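The Case for the Shared Kitchen Bench

Opinion
Tiruwork Sisay

When a municipality builds a library, it expects to be asked how many people will read there. When it builds a pool, it expects to be asked about lanes. When it builds a community kitchen, the question it is most often asked is whether the kitchen will pay for itself, and the answer given at the planning stage tends to determine everything that follows: the hours, the hire rate, the length of the bench and the number of people who can stand at it. I wish to argue that the question is the wrong one to ask first, and that councils in this region have allowed it to shape their buildings for too long.

The Jalmont Neighbourhood Centre offers a useful starting point. Its kitchen was designed in a period when public rooms were expected to earn income, and it was fitted out accordingly as a catering facility. The cooktops are of commercial grade. The coolroom is generous. The bench, however, runs along one wall beneath a window, so that anyone preparing food does so with their back to the room. A caterer has no objection to this arrangement. A grandmother teaching three teenagers to fold dumplings finds it close to impossible, and the centre's own booking records bear this out. Of 73 bookings in the most recent reporting period, 61 were made by commercial hirers. The remaining community groups generally reserved the hall next door and brought their food already cooked.

The centre at Stikent took another course. Its kitchen is smaller and, by any ordinary measure of equipment, inferior. It has one domestic oven and a refrigerator that was donated. At its centre stands a solid block bench with clear floor on every side, and it is this bench that the building's users mention when they are asked what they value. People face one another across it. A newcomer who does not yet know anyone can be handed a colander and given a place. The room is in use on most evenings, and on Sunday afternoons it is regularly full.

It will be objected that furniture does not make a community. That is so, and no serious advocate of public facilities claims otherwise. Design does, however, set the terms on which people meet, and it does so for decades after the architect has left. A bench placed against a wall in the first year will in all likelihood be against that wall in the thirtieth, by which time the reasons for its placement will have been forgotten and its inconvenience will be regarded as a fact of nature.

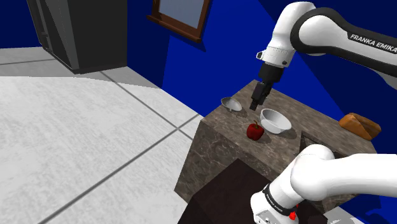
A block bench with a marbled surface, with bowls set out on top.

The choice of surface deserves a brief word, as it occupies a surprising share of the debate at public consultations. Stainless steel is durable, readily cleaned and favoured by health inspectors. It is also loud and, in winter, unpleasantly cold beneath the forearms. Stone and its imitations are kinder to the person kneading dough but can be more demanding to maintain. I do not hold a firm view on the matter. I would merely ask that the question be put to the people who will cook there, and that it be put before the tender documents are issued. At Drustow the residents' group was invited to comment on a finish that had already been ordered, and attendance at later consultations declined sharply.

A more substantial objection concerns cost. The Worku Foundation, which has supported several kitchens of this kind, calculates that a community kitchen run chiefly for residents recovers almost 60 per cent of its operating expenses through fees and donations. The balance must be met from rates. Councillors are right to examine that sum with care, and they have a duty to explain it to households whose own budgets are under strain. They should be equally willing to compare it with the sums devoted without controversy to sports pavilions, whose kitchens often stand locked from Monday to Friday.

There is, moreover, a benefit that appears on no ledger. Recipes survive by being made in company. The written version records quantities and temperatures, but it seldom records how the dough ought to feel or what the onions should smell like before the next ingredient is added. In a region where many families arrived from elsewhere within living memory, this knowledge is held by older residents, a number of whom live alone in units with kitchens too small for two people. A public bench gives them somewhere to pass it on. The Stikent cooking circle began with a handful of members and now has 22, the eldest of whom learned to bake in a village that no longer has a bakery.

What, then, should be done? Councils contemplating a new kitchen should fix the bench first and arrange the remainder of the room about it. It should be accessible from all sides, with at least one section lowered for those who cook seated. Hire rates should distinguish clearly between commercial and neighbourhood use, and a fair share of evening and weekend hours should be set aside for the latter before the commercial calendar is opened. Where an existing kitchen has its bench against the wall – as at Jalmont – the cost of a central bench should be assessed when the room is next due for refurbishment and reported publicly.

None of these measures is extravagant. Most could be adopted within existing capital programs, and the booking policy could be amended at a single meeting. The Jalmont centre is due to review its schedule of fees in December, and submissions from residents will be accepted until that review begins. I would encourage anyone who has ever carried a hot casserole across a car park to make one.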